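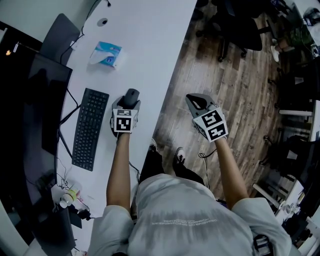

At the long white desk, with the mouse.

12 December 2022

I finished Jarodeck last night. The save file says 40 hours, which is longer than I expected for a game that fits on one old cartridge, but I did a lot of walking back and forth that a better player could have skipped.

For anyone who hasn't run into it, Jarodeck is a side-scrolling platformer with some light role-playing parts bolted on. You start in the village of Ruvthorpe, where the bell has been taken from the tower. Without the bell the gates won't open in the morning, so the first level is a climb over the village wall. After that you get a map screen and can pick your route. The goal is to reach the castle at Brundwood and bring the bell home.

You get two weapons at the start, a short club and a sling. I used the club for most of the game. The sling has better range but the stone drops fast, and it can't hit anything standing on a ledge above you. Later you can buy a heavier club in the Ruvthorpe shop for 882 coins. That is a lot of money at the point when it shows up. I farmed the beetles in the second cave for it, and I would do it again, as the old club takes six hits to bring down the armored frogs and the new one takes three.

The levels before Brundwood are the best part. The river level has logs that sink when you stand on them, and the timing is fair. The forest has a hidden door behind the third waterfall that leads to an extra life and a shortcut. I missed it the first time and only found it when I got knocked backward by a bat.

Brundwood is harder, and I don't think all of it is good design. The castle has four towers and you have to clear them in one sitting. If you lose your last life in any of them, you go back to the front gate with half your coins. The third tower has a moving platform over spikes where the screen doesn't scroll down far enough to show you the platform. You have to jump and trust that it's there. I lost most of an evening to that one jump. What worked for me was waiting until the torch on the left wall flickered twice, then going.

The final boss has 4 forms. The first two are slow and you can stay under the arms and hit the feet. The third one flies, and it's the only fight in the game where the sling is clearly better. Save your healing berries for the last form. I went in with two and it was barely enough.

The music is good in the early levels and gets repetitive in the castle. There's one track for all the towers and it loops after less than a minute. I turned the sound off by the end. Graphics are bright and easy to read, apart from the snow level, where the white enemies blend in with the ground.

A few notes if you want to play it:

Talk to everyone in Ruvthorpe again after the river level. The baker gives you a key that opens a chest near the start of the forest, and the game never mentions it.

The password system leaves out your berries. Use them before you quit for the night.

Two-player mode exists but the second player can't buy anything in the shop. I tried it back in July and we stopped after the caves.

The manual says you can skip the snow level by taking the boat. You can, but then you don't get the double jump, and Brundwood without the double jump is miserable.

Price: I paid 40 dollars for the cartridge with the manual and no box. I've seen loose copies go for less since then, and the manual is worth having for the map on the back page. The map has one mistake on it. It shows the second cave joining up with the forest, and it doesn't.

I'd put Jarodeck a little above the middle of the platformers I've played this year. I may go back for the other ending, which needs all the bell fragments. I have nine of them and no idea where the rest are. If you know where the one in the snow level is, leave a comment.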